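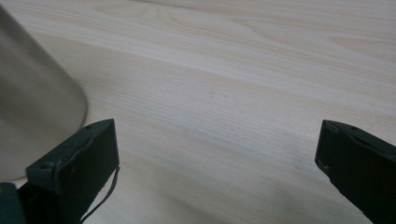

14/08/2021 – Jonah, second session. Stuck on the word "down" for most of the morning and glad of it. He goes down to Joppa, down into the ship, down into the hold, then in the prayer down to the roots of the mountains. Our draft has "went", "boarded", "gone below" and "sank". All fine English, and the ladder's gone. Loubna tried it aloud with "down" every time and it was clumsy but you could hear where he was heading. Traced the route with my finger on the tabletop while she read, out through the big wavy loops in the grain for the sea and on to the straight stuff for Nineveh, grey smudge standing in for the ship. Daft but it helped. Keep "down" in all of ch 1 and 2:6. Ask Ehab if the verb for falling asleep in 1:5 is meant to echo it, he thought so last time but wasn't certain.

"Great" next. 14 times in the Hebrew by Ehab's list, 4 chapters. Great city, great wind, great storm, great fish, great fear. Draft uses huge, violent, enormous, terrified. Nawal wants them all back to great. Dwayne says people will think we've lost the thesaurus. I'm with Nawal on wind / storm / fish. Not sold on "it was evil to Jonah, a great evil" in 4:1 – nobody will follow it read out cold from the front. Left open. Pencil only.

Sailors. We have been too quick with them. They pray, they throw the cargo over, they row harder than they need to for a man who has told them it's his fault, and even then they ask not to be blamed for his blood. More fear of God on deck than in the prophet. Arlindo's note in the margin: "who is the preacher in this chapter". Put that in the leader's notes as it stands, don't tidy it.

The prayer in ch 2. Read it twice, once slowly. No sorry in it anywhere. Thanks, yes, and a dig at people who cling to idols, with those sailors just having made vows upstairs. Dwayne – reads it as real repentance, only in psalm language he'd have known by heart. Could be. I went back and fourth. Don't settle it in the notes, give both and let the groups argue.

Notes for the sheets:
– one side of paper. Last time ran over and the Zestden group never got to the questions
– bigger type for Grellstead, they asked nicely twice
– no fish drawing on the front
– leave 4:10-11 in full, ending on the question. Cattle last. Do NOT add a sentence after it
– check plant in 4:6. Gourd, vine, castor oil, we've used all three in one draft

Print run 200 unless Nawal hears otherwise. Jakance quoted for 2000 by mistake, very nearly said yes to it.

Tried the reading straight through before we packed up, all of it, no stops. Shorter than anyone expects. Arlindo did the Lord's lines and got quieter in each one, which he hadn't planned, and "is it right for you to be angry?" landed almost kindly. I've always heard that as a telling off. Want to write more on that but no time, and I'd want to look at how Cain gets asked much the same thing.

To do: Ehab – 1:5, 4:1. Me – retype ch 1 with the downs in. Loubna – recording for those who can't manage print. Chapter 3 in September, sackcloth on the animals included. Somebody will laugh and I think they're alowed to.

Home | Notebook | Reading sheets | Psalms | Older entries

3 comments

Nawal Fahmy
Still want great in 4:1. Will bring my own pencil.

Dwayne Crenshaw
For the record I said dictionary not thesaurus. And look at 2:4 again, "I will look again towards your holy temple". If that isn't turning round I don't know what is.

P. Abeysekara
We used the first sheet in our house group. My mother wouldn't let us move on from the sailors. Could chapter 3 come a week early please?

Contact the notebook | © 2021 the reading workshop | Back to top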